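Kitchen Task Rules: Frequently Asked Questions
Favstead Shared Bench, simulation and hardware
Last revised in September, after the argument about bowls

Who has to follow these rules?

Anyone submitting a two-armed kitchen policy to the Favstead bench, whether it runs in simulation or on the hardware in the Rokerbridge lab. The rules are the same for both. We are aware that simulated plates are cheaper. Please treat them as though you had to sweep them up.

How many runs do I need before I can book hardware time?

A full simulation batch is 1000 episodes on the published seeds. Partial batches are not accepted, including partial batches that were going extremely well. If your job dies at episode 133, fix the problem and start again from the first seed.

What counts as a success?

The named object is resting on or in the named target, no hand is touching it, and it stays there for 2 seconds. Hovering doesn't count. Dropping it from a height and having it land correctly counts in simulation and earns you a conversation at Rokerbridge.

Can the arms start anywhere I like?

No. Both hands start empty and open, clear of every object the task asks you to move. A hand may start over the counter or over something that plays no part in the task, such as a cutting board. It may not start already wrapped around the thing it is meant to pick up, a strategy we have now seen from more than one team and which does wonders for the grasp score.

How close is too close at the start?

Closer than people expect is still fine, provided there is no contact. A thumb near a vegetable is legal. A thumb touching a vegetable is a grasp attempt, and the clock has started. 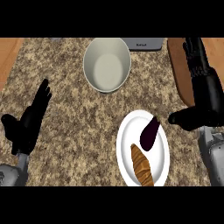

Plate, bowl and both hands, with the eggplant and bread still on the plate.

My task says "move the eggplant." What if I move the bread too?

Then you have moved the bread, and it goes in the log as a disturbance. A nudge that leaves the bread on the plate is minor. Bread on the counter is major. Bread on the floor ends the episode. The eggplant still has to get where it was going for any of this to count as a success, so please don't write to us about how gently the bread was handled.

Do I have to use both hands?

Only if the task sheet says so. Otherwise the second arm may sit still for the whole episode, but it has to stay inside its own workspace and keep its joint limits. Idle arms that drift are scored exactly like busy arms that drift.

Can I retry a failed grasp?

Yes, up to 2 retries per object. Open the hand fully and back away before each one. Squeezing repeatedly in the hope of a better outcome is one long grasp, and we log it that way.

May I change the counter texture or the lighting?

For training, do what you like. For scored runs, leave the scene files alone. Speckled stone is in the set on purpose: some vision models find it upsetting, and we would like to know which ones. The same goes for dark, shiny objects.

What do I submit?

Send the checkpoint, the config, the seed list and every episode log, failures included. Videos are welcome but are never scored. A highlight reel is a video. Logs should go in the Nishad format with the units filled in. If your forces are in some other unit, say so in the header – we have spent enough of our lives guessing.

Who watches the hardware runs?

One trained operator per robot, standing within reach of the stop button, with no laptop open. The operator may stop a run at any time and does not have to give a reason. A stopped run counts as a failure unless the fault was ours, in which case you get the slot back, usually on a Tuesday.

Our numbers from Gindine don't match yours. Why?

Check the version first. The old Gindine build let fingers pass slightly through the rim of a bowl, and scores from it are not comparable with anything, including each other. If the versions match, send us both sets of logs and we'll rerun the seeds where they part ways.

Can I appeal a score?

Yes, once per submission. Name the episode number and the rule. "It looked fine to us" is not a rule, although we did discuss adding it.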